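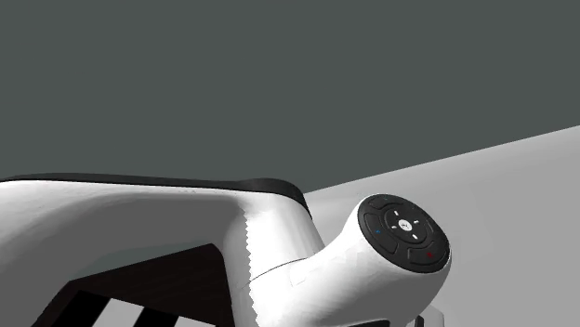 4. Practising the chores before doing them

4.1 Why we rehearse in simulation

Anyone who has shared a kitchen with a research robot will know how slow a day's testing can be. A cup goes over, the arm stops itself, somebody walks across the room to put everything back, and by the time the kettle has boiled for the people, the machine has managed a handful of tries. Our main aim in this paper is to find out whether an arm of the sort now sold to small workshops can do a few ordinary chores well enough to be left alone with them, and for that we needed a great many more tries than our patience would allow. So nearly all the early work was done in a simulated room, and only the better behaviours were carried over to the bench.

The simulator is Skimimard, which our group has used and grumbled about for long enough to know its habits. It was looked after throughout by Ismael Honorato, who also wrote the part that resets the room between tries. The arm model, shown at close range in Figure 1, is drawn with rather more care than the physics strictly calls for, and we have kept it that way on purpose. Students find it far easier to spot a wrist that is turning the wrong way when it looks like a wrist, and a good many of our mistakes were caught by somebody simply watching over a colleague's shoulder.

Figure 1. The simulated arm at close range. The white joint section meets a flared cylindrical segment, which ends in a black control disc with a small white button at its centre. Rendered shading and shadows are left as produced by the simulator, including the saw-toothed shadow edge on the joint section.

We should say a word about shadows, as one of the reviewers of an earlier draft kindly asked about them. The jagged edge that can be seen running down the white joint section in Figure 1 is a matter of drawing only and plays no part in contact or movement. It does matter a little for any method that learns from pictures, though, and for those runs we changed the lighting from one try to the next so that the program could not grow attached to any one pattern of light and dark.

4.2 The chores

We chose two chores for this section. The first, which we call Tomo, is clearing a table: the arm must pick up cups and bowls one at a time and stand them upright in a tray. The second, Vikow, comes from the shop floor and asks the arm to sort small metal brackets from a mixed pile into the correct bin. Neither would trouble a willing ten-year-old for long. They were picked because they go wrong in different ways – table clearing mostly through clumsy grasps, and sorting mostly through parts that lie on top of one another and have to be teased apart.

Each chore was tried 374 times in simulation with the final settings. In table clearing the arm finished the whole job, with nothing dropped and nothing left behind, in 265 of those tries. In sorting it finished 200. We counted a try as a failure if even one piece ended up in the wrong place, which some readers may think harsh, but a person who has to check every bin afterwards has not been saved much work.

4.3 What the failures looked like

Most of the failed tries at table clearing came near the end, when the tray was nearly full and the arm had to reach over cups it had already put down. It tended to bring its elbow low and sweep something aside. A higher path cured the worst of this but made each try slower, and we settled on a middle course that we are still not entirely happy with. The sorting failures were duller and harder to mend. When brackets were tangled, the arm would lift two together, carry both to the bin that suited the first, and go on quite contentedly to the next.

Our tentative answer, then, is that table clearing is close to being useful if somebody is within call, and that sorting is not there yet. Both results are for the simulated room only. The bench trials, which used the Rolland table and a smaller set of cups, are reported in Section 5 together with the changes we had to make to the grasping speed.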